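Sports Management, Unit 2: why a coach leaves in February

Welcome back, everyone. Last time we talked about how a club picks a head coach, and today I'd like to stay with the messier half of the story - how the two sides part. Our case is Trustton, a soccer club with a ground that holds 3000 and a coach, Sixten Haugland, whose contract had 2 years left to run.
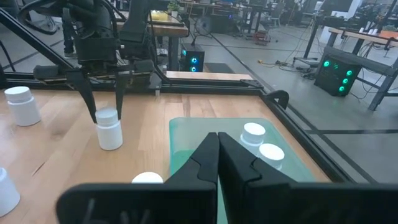 Who pays when a coach is let go early? The club does, in most cases, unless the contract names a smaller sum or the coach signs somewhere else first.

Do read the clause in your packet slowly (I know, it's dry!), and notice how Karkdale's offer changed everything for Trustton's chair, Siv Strömberg. Average crowds had slipped from 2250 to 2062, and she was feeling it.
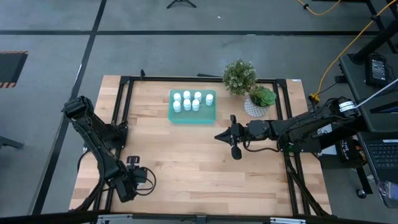
Squad depth is the other thing a new coach inherits, and it deserves more of our time than it usually gets. Try sketching Trustton's bench on paper. Little white bottles on a tray, four behind and three in front, would do just as well as pencil marks - slide one forward and ask who covers the spot it left. Randi Moen's chapter works through the same problem for Jollemton, so please bring it along next time.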